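Home | Tickets | Knowledge base | Contact | Log in
This site uses cookies to keep you signed in. Accept | Settings

Ticket 306 – Card sorting table, cards sliding and stock mixed
Opened by: Stela Buzatu
Assigned to: Murray Arsenault
Location: Arkgate, sorting room
Status: Open, awaiting parts
Date: May 14, 2024

Reported fault
Single cards move on the bare wood when the table is knocked. Sorted and unsorted stock end up together beside the round mat. Two orders went out with a wrong card in August and both were traced to this table.

Checks so far
Table level in both directions. Feet tight. Top wiped with a dry cloth, no residue. Tested with a Flosa sleeve and with a bare card: the sleeved card slides further. No movement at all on the mat. The planks run flush, so a card has nothing to stop against. 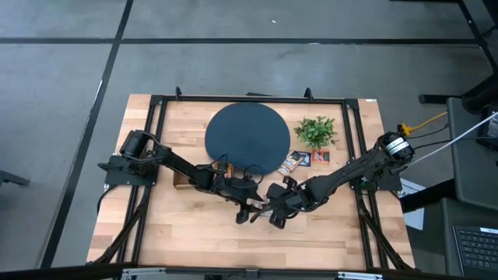
Fig. 1: Table layout. Round mat towards the rear bar, plant and cards to its right, wooden box to the left.

The small pile at the lower right edge of the mat lies at an angle against it. The orange-red card and the dark one with the blue border are on bare wood. The mat has room for all of them.

Action
1. Move all loose cards onto the mat. Box stays on the left.
2. Move the plant to the windowsill. Watering it next to card stock is a risk in any case.
3. Order a rectangular mat from Gareck, 300 mm deep, for the front of the table – dark, same as the present one if they have it.

Update, M. Arsenault
Steps 1 and 2 agreed with Stela. Gareck quote 9 working days. Pană had a cork sheet in stock but it sheds, so rejected.

Ticket stays open until the new mat is fitted and the slide test has been repeated.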